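tenov-wrist-faults

README, rev 7

Wrist camera recordings from the Tenov cell at Nalham, pulled after the gripper kept stopping with the fingers half closed. Put up so Eichhorn and the Caritz people can look at the same files we do. Not a training set, please dont use it as one.

What went wrong

Fault shows up as a stall on the left finger. Controller reports position reached, finger hasnt moved. Next command goes through anyway and the arm carries on with whatever it thinks it's holding. Two parts dropped that way before we put a hold on the cell. Nobody hurt.

First guess was the current limit. Raised it, same thing. Second guess was the cable at the wrist, swapped in January, fault came back the same Sunday. Now looking at the status message, which seems to arrive late when the bus is busy. Timeout was set to 2000 ms, now 500. Stops sooner, doesnt fix the cause.

What's in here

runs/ has 200 recordings, wrist view plus joint log
faults.csv one line per stall, run name and time
notes.txt bench notes, messy 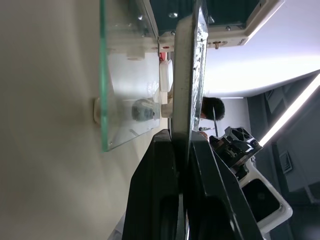 Known problems

Clocks on the joint log and the video drift apart on long runs. Line them up on the first gripper close, not on the file start. Some rows in faults.csv have no finger postion, logger was off.

Before you rerun any of this: speed limit on, e-stop in reach, and don't clear a stall from the pendant with a hand near the fingers. It can finish the old move when the fault clears. Saw it do that twice.

Todo: bus trace from Eichhorn, retest with the old firmware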